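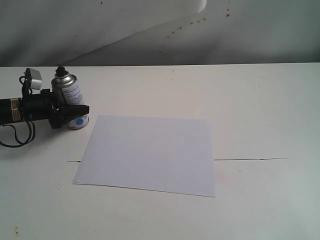
Handling aerosols with the arm: our house rules

Before you start, read the label on the can yourself, every line of it — please don't go by memory, even if you've used that product all year. Keep the grip force at the limit written on your Clonex job card, and never raise it mid-run to cure a slip. 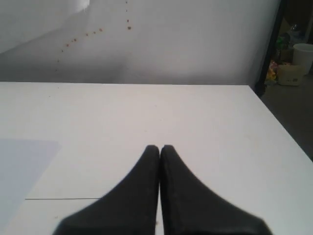 When you're finished, bring the fingers home with nothing in them, wait 2 minutes, then wipe the pads and look them over for nicks. Write up anything odd on form 641, with your initials and the time, and pop it in the Dretell folder.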